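Torkcombe Repair Shed: February round-up

The Shed took in 411 items over the winter and 263 of them went home working. That is a better result than last winter, helped by the second soldering bench and by Sinan Sarıgül agreeing to look at anything with a motor in it. Lamps and toasters were the easiest jobs. Printers were the worst, and we have stopped accepting them until further notice.

Opening hours stay the same. The doors open at 10am and the last item is booked in at 12.30pm, so that the benches can be cleared by two. Please don't leave things on the step outside those hours. A slow cooker and two radios were left there in the rain last month and all three had to be scrapped.

If you are bringing something in, bring the lead, the charger and any loose parts with it. Screws in an old envelope are fine. It also helps to write down what the item was doing when it stopped. "It smelled hot and then the light went off" tells Sinan far more than "broken".

Sewing repairs have moved to the back table, where the light is better. Defne Yüksel is there until noon and will take zips, hems and torn pockets, but not leather. She is short of strong black thread and metal trouser zips, and would be glad of any you have spare.

The fund for the new roof now stands at £2,677. The quote we accepted covers the felt and the guttering on the north side, and work should start once the frosts are over. The Shed may have to close for one session while the scaffolding goes up - we will put a notice on the door and in the library window.

Our evening class on small fixings is back, led by Songül Bozkurt. It covers choosing the right driver, getting out a screw with a chewed head, and what to do when a plastic thread has stripped. There are 30 places over the course and tools are provided. Bring reading glasses if you use them, as some of the work is very small.

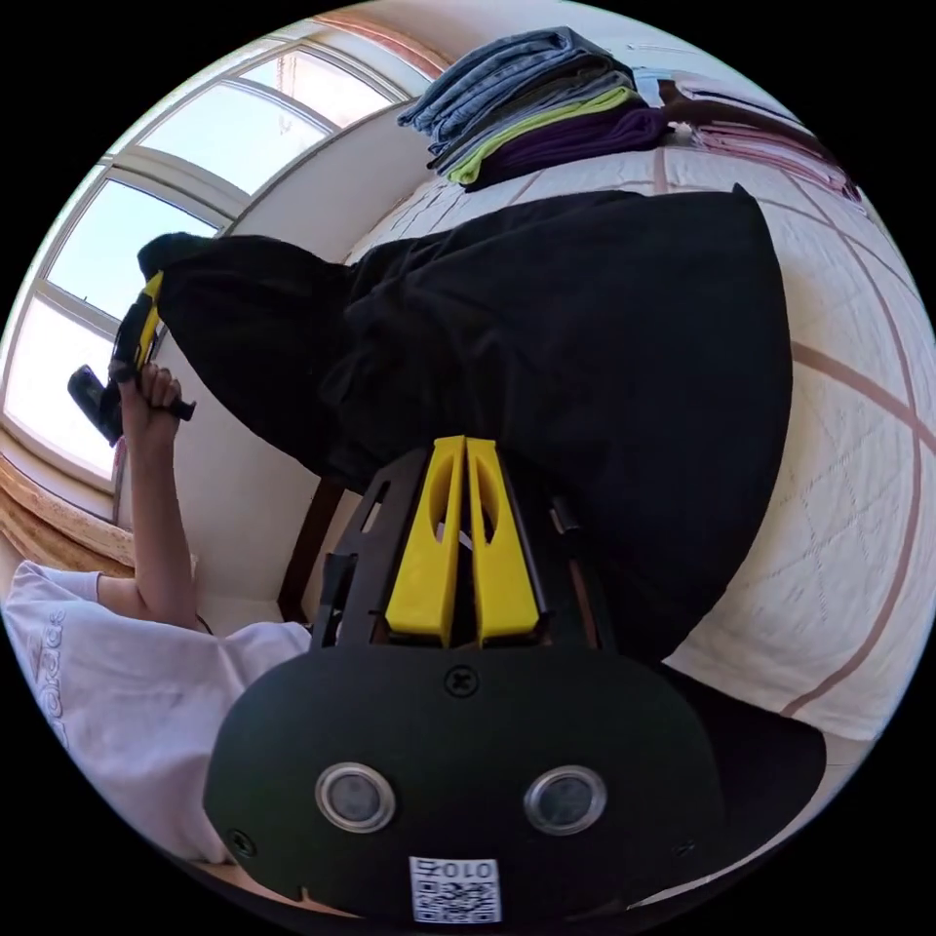
Cross-head screw set flush in a black housing.

Jacinto Manríquez is sorting the spares shelves and has found several drawers of plugs with no fuses and fuses with no plugs. Anyone who can give him an hour after closing should have a word at the front desk. Old biscuit tins with lids are wanted too.

Tool loans are due back by the end of the month. The long extension lead and the large pipe wrench are both overdue, and there is a waiting list for the wrench.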